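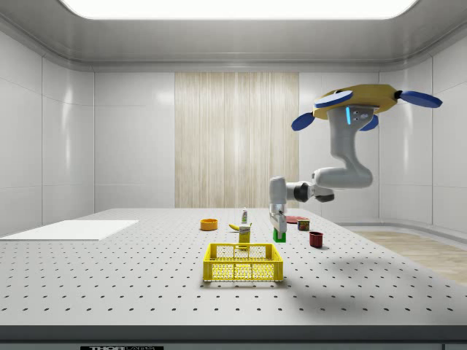
## 4. Collecting the demonstrations

Most of the claims made for learned pick-and-place rest on the size of the training set. We are less sure that size is what matters, and this section sets out how our own set was gathered so that readers can judge for themselves what it can and cannot support.

All demonstrations were driven by hand in the Noltholm simulator, with the operator steering a single arm over a table of household objects. The task was stated to operators in one line: put the green block in the yellow basket. The other objects were there as clutter and had no role in scoring. Lucie Bouchard wrote the reset script, which moves the block and part of the clutter between attempts and leaves the basket near the front of the table.

We collected 38 demonstrations per operator, from 3 operators, in June. That is a small number next to the Gasuseo set, and we make no apology for it. The Gasuseo authors report only attempts that ended in success, and they don't say how many were thrown away. A learner trained on such a set sees very little of what a hand does when it comes down a finger's width too far to the left. We kept every attempt, including the ones in which the operator gave up.

### 4.1 What counts as the start

Deciding where a demonstration begins proved harder than we had expected. Shao starts the clock at the first motion of the arm. Dikow starts it when the gripper first crosses a fixed height over the table. Both rules are easy to apply, and both hide something. Under the first, an operator who fidgets before setting off produces a long stretch of aimless motion that the learner will copy faithfully. Under the second, the whole approach is lost – and the approach is where our operators differed most.
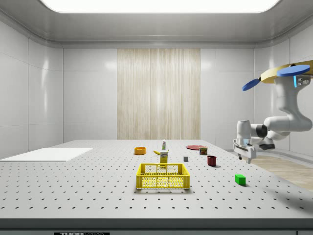
**Figure 4.** Simulated workspace with the gripper open over the right side of the table. The green block lies near the front right, and the basket is empty.

We settled on the operator's own key press. This is a weak rule, and we say so plainly. One operator pressed the key early and then sat thinking, which added idle time to nearly all of that person's attempts. We tried trimming the idle time automatically and stopped, as the trimming also removed short pauses made just before closing the fingers. Whether those pauses help a learner is an open question. Earlier work tends to treat them as noise without testing the point.

### 4.2 Viewpoints

Each attempt was stored from a fixed view facing the table and from a second view carried on the arm. It is common to assume that the second view is worth having because it stays close to the grasp. We have doubts. 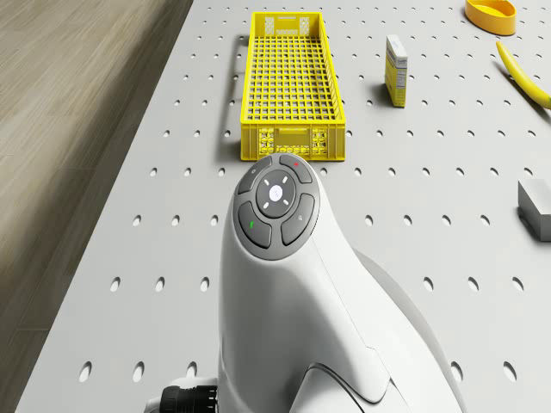 Part of the arm's own body takes up room in that view at every step, and whatever lies behind it is lost to the learner. The view also shifts with each turn of the arm, so that two attempts with the same layout can look quite unlike each other. In a first round of training, 30 attempts with the fixed view alone did as well as 37 with both. We would not lean on that result. The two sets were drawn from different operators, and a fair comparison would need the same attempts replayed with one view removed. That comparison is given in Section 6.

A last caution concerns the rendering. Light in Noltholm is even, and the objects do not vary in color or wear from one attempt to the next. Results obtained under such conditions are often described as a step toward the real table. We have not run the policy on a real table, and nothing reported here should be read as evidence that it would work on one.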